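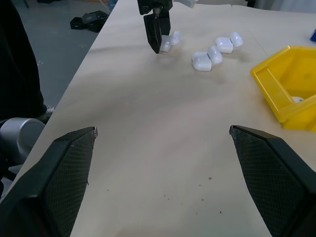
Issue 100

The earbud case sort is finally happening, and I can't tell you how much I've been looking forward to it! If you've been reading since the button jar posts you know I love a small, smooth, same-shaped thing, and these are about as good as it gets. Glossy white, rounded like a pill, and so shiny on the lids that they catch every bit of light on that pale wooden table.

The yellow bin is my favorite part. I found it at Sostemside in April for 2 dollars (the rim is hexagonal, look at it!) and it has already held lemons, yarn and a week's worth of mail. Now it gets the cases. White against bright yellow makes me so happy, and it's easy to spot from the kitchen.

My method is simple. Everything comes out onto the bare table first, spread out a bit, so you can see each case by itself. Then I open it, check whether there are earbuds inside, wipe the lid with a soft cloth and put it in the bin. I used to wipe them all at the end and kept losing track of which ones I'd done.

Cables are next, and oh boy. I have a whole Dreltotach shoebox of them.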